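Category: Company News / Business Services

Trandale opens second repair and reuse centre for office equipment

Thursday, February 2, 2023

Trandale, the office clearance and equipment reuse company, has opened a second centre to deal with growing demand from small firms, schools and charities. The new site began taking deliveries this week and will be fully open to trade customers by the end of the month.

The building has 2921 square metres of floor space over two levels. The ground floor is used for goods in, sorting and storage. Repair, testing and data wiping are carried out upstairs, along with a small trade counter where local buyers can collect orders without paying for delivery.

Trandale started as a furniture clearance business, taking away desks, chairs and filing cabinets when offices moved or closed. Customers then began asking whether the company could take phones, cabling and network equipment on the same visit. Electrical goods now make up more than half of what comes through the door, and the first site has been short of room for some time.

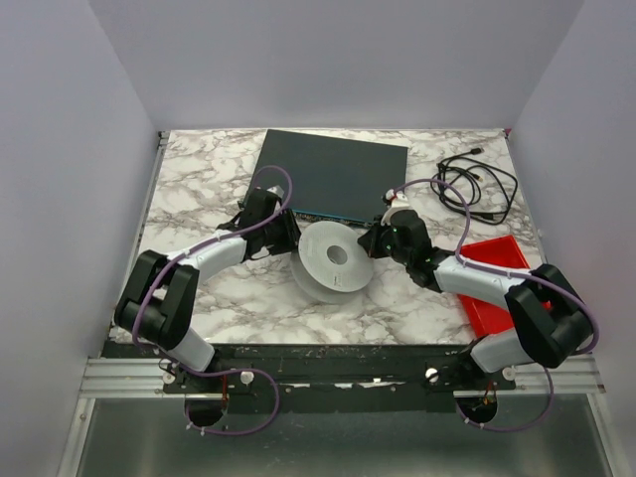 The company collected 3390 items of electrical equipment in its last financial year. Of those, 1850 were sold on or donated after testing. The remainder were broken down for parts or passed to licensed recyclers.

Lorena Acuña, managing director of Trandale, said: "We were turning work away last autumn. A firm would ring up with two floors to clear and we would have to tell them it would be six weeks before we could get a van there, and then we would have nowhere to put it all. The new building solves the second problem straight away, and we have taken on more drivers to deal with the first."

The centre will employ 10 people at first. Most of the posts have been filled, but Trandale is still looking for a stock controller and a part-time driver for the Friday and Saturday rounds. Applicants for the driving post need a clean licence and should be comfortable with lifting. Training in stock software will be given to whoever takes the stock control job.

Trandale has also signed an agreement with Griffiths, the family-run haulage firm, to handle larger collections. Under the agreement Griffiths will supply a lorry with a tail lift on two days of each week. Smaller jobs will still be done by Trandale's own vans. Customers will book through the same phone number as before and will receive one invoice, whichever vehicle is sent.

All equipment that may hold data will be logged on arrival and kept in a locked room until it has been wiped. Where a drive cannot be wiped it will be shredded on site, and the customer will be sent a certificate giving the serial number. Network equipment is reset and its saved settings cleared before it goes on sale. Customers who want to see the work done can make an appointment to attend.
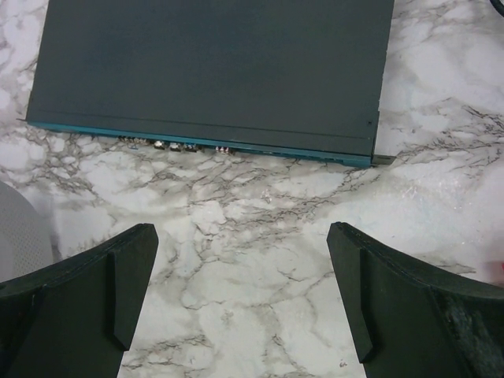 Prices for standard collections have not changed. There is no charge for collecting a full van load within the normal collection area, provided that at least half the load is fit for reuse. Part loads are charged at a flat rate, and a quote is given in writing before the visit. Stairs, parking permits and out-of-hours access may add to the cost, so customers are asked to mention these when they book.

The company has used the move to replace its paper stock cards. A new system supplied by Drestetti gives every item a label when it is unloaded, and the label stays with it until it is sold or recycled. Sales staff can look up an item's test results while a customer is on the phone. At the first site they have had to walk to the store and read them off the card.

"The cards did the job when we were selling chairs," said Ms Acuña. "With electrical goods people want to know what has been tested, when, and whether the power lead is included. Those are fair questions and we were taking too long to answer them."

Tested equipment is sold with a 90-day guarantee. Items sold for parts carry no guarantee and are marked as such on the invoice. Schools and registered charities can ask for a discount on most goods and should have their registration number to hand when they order.

A monthly donation scheme, which was tried at the first site in October, will be run from the new centre. Community groups can apply for desks, chairs, monitors and basic network equipment. Applications are looked at in the last week of each month. Groups need to arrange their own transport, though Trandale will help with loading. One of the first to receive equipment was Zidusent, a training charity for adults returning to work, which used it to fit out a second classroom.
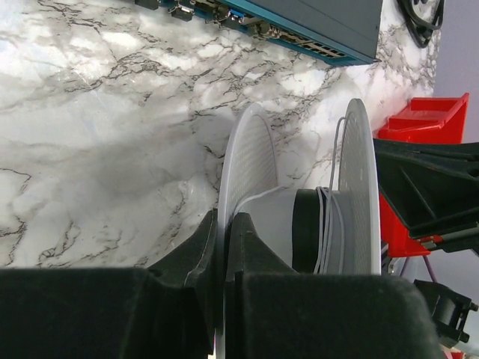

Cables and leads are accepted with any collection and do not need to be sorted beforehand. Customers are asked to leave batteries in equipment where they are built in, and to put loose batteries in a separate container. The company cannot take fridges, fluorescent tubes, gas cylinders or anything containing oil. Printer cartridges are accepted if they are boxed or bagged.

The first site will stay open and will go back to dealing mainly with furniture. Electrical stock held there is being moved across in stages, and online orders may take up to two working days longer than usual while this is going on. Orders already confirmed will be sent on the dates given.

The trade counter at the new centre will be open from 9am to 4.30pm, Monday to Friday. Goods must be ordered and paid for before collection. There is parking for vans at the rear of the building, and the loading bay should be kept clear at all times.

About Trandale

Trandale clears offices and other workplaces, and repairs and sells used furniture and electrical equipment. It serves private firms, public bodies, schools and charities.

Press enquiries should be sent to Lorena Acuña at Trandale's head office. Visits to the new centre can be arranged for local press and trade titles with two days' notice.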